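How to run a simulated kitchen demo at your open day

I ran the virtual kitchen for our Boddale open day in July, and Nuala Heffernan kept the queue moving (bless her!). If you're setting one up, load the Kenel scene well before the doors open and do 9 practice runs.

Park the arm low, in front of the bench, so visitors can see the mug and chopping board before you start. 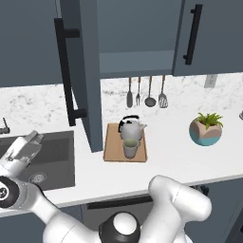

The white arm with the grey kitchen, sink on the left.

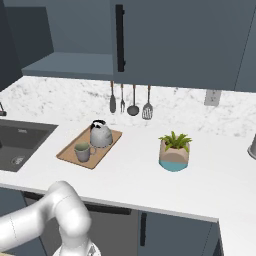 Next, hand over the controller and set the speed slider to 6 — kids will go straight for 100, so lock it. Give each person one job, like reaching for the cupboard handle, and reset between goes. I keep the reset on a big Tellik button, well away from the coffee.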